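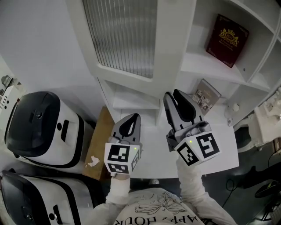

그림 3. 흰 탁자 위로 내민 두 개의 손잡이형 그리퍼. 각 그리퍼의 흰 정육면체에 흑백 마커가 붙어 있다.

4.2 퍼팅 거리 조절 과제의 결과

참가자 14명은 Clotton 실내 연습장의 인조 그린에서 두 가지 거리 조건으로 퍼팅을 수행하였다. 가까운 조건은 330cm, 먼 조건은 500cm이며, 분석에 쓰인 유효 시행은 모두 400회이다. 참가자 전원은 사전 설문에서 자신의 퍼팅을 '평균 이상'으로 평가하였다. 평균의 정의를 고려하면 다소 곤란한 응답이지만, 골프장 휴게실에서 한 시간만 앉아 있어 본 사람이라면 놀라지 않을 것이다.

가까운 조건에서는 백스윙 길이와 공의 정지 거리 사이에 비교적 뚜렷한 관계가 나타났다. 먼 조건에서는 이 관계가 눈에 띄게 약해졌고, 같은 참가자가 거의 같은 백스윙으로 홀을 한참 지나치거나 한참 못 미치는 일이 되풀이되었다. 시행 직후 면담에서 참가자들은 그 원인으로 그린의 결, 공의 상표, 조명, 그리고 연구자의 기침을 들었다. 앞의 세 항목은 모든 시행에서 동일하게 유지되었다. 기침은 통제하지 못하였으며, 이는 본 연구의 한계로 남겨 둔다.

퍼터 교체의 효과도 살펴보았다. 절반의 참가자는 중간 휴식 뒤 Davine 퍼터를, 나머지는 Grurex 퍼터를 사용하였다. 두 집단 모두 교체 직후 주관적 만족도가 크게 올랐으나 정지 거리의 산포는 교체 전과 구별되지 않았다. 한 참가자는 공이 홀을 지나 매트 밖으로 나간 뒤에도 "손맛이 다르다"고 진술하였다. 손맛은 종속변수에 포함되어 있지 않다.

Fothergill과 Hartley의 선행 연구는 시선 고정 시간이 긴 골퍼일수록 거리 오차가 작다고 보고한 바 있다. 우리 자료에서 이 경향은 가까운 조건에서만 재현되었다. 먼 조건에서 공을 가장 오래 응시한 참가자는 오차 또한 가장 컸는데, 본인은 이를 집중의 결과라고 설명하였다. 시선 고정의 길이와 고정이 시작되는 시점을 나누어 보면 차이의 일부가 설명되며, 이에 대한 분석은 4.3절에서 다룬다.

왼손잡이 참가자의 자료는 좌우를 반전하여 합산하였다. 반전 전후의 산포에는 차이가 없었다. 그린의 경사는 Tanasarn 경사계로 11월 측정 기간 내내 매회 시작 전에 확인하였고, 보정이 필요한 변화는 발견되지 않았다.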